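What Does a School Counselor Do?

Most schools have a counselor. You may have seen the name on a door and wondered what goes on behind it. A counselor is a grown-up who is trained to help kids with feelings, friendships, and problems at school or at home. They don't give grades, and going to see one does not mean you are in trouble.

Why kids go

Kids go for all sorts of reasons. Some are worried about a test or a new class. Some have a pet or a grandparent who died. Some have parents who are splitting up. Some feel sad or angry a lot and can't say why.

Your problem does not have to be big. If it is on your mind at bedtime, it is fine to talk about it.

What the first visit is like

Beatrice Muriithi is the counselor at Tindbridge Elementary. Her first visits last 14 minutes, so kids can come during a short break and not miss much class. She asks what you like to be called and what you would like to talk about. You can say "I don't know." She hears that a lot.

Talking is not the only thing you can do. Younger kids often draw or cut and paste while they talk, and many find it easier to speak when their hands are busy. Scissors and a glue stick are enough to get started. 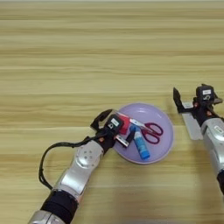

Is it private?

Mostly, yes. A counselor does not tell your classmates or post what you said anywhere. But there is one rule you should know about. If someone is hurting you, or you are thinking about hurting yourself or another person, the counselor has to tell other adults who can keep people safe. A good counselor will explain this at the start - and you can ask about it again at any time.

How to ask for a visit

At Tindbridge you fill out a slip and drop it in the box by the library. You will get an answer within 2 school days. Other schools do it differently. You can ask your teacher, the school nurse, or someone at home to set it up for you.

If you can't wait, say so. Tell any adult at school, "I need to talk to somebody now."

What if it doesn't help?

Sometimes one visit is not enough. Erasto Kirui, a fifth grader, went four times after his family moved from Nasville. "The first time I mostly looked at the floor," he says. "The second time I talked about my old street."

You can also ask to talk to a different adult. If the first person you tell doesn't listen, tell another one.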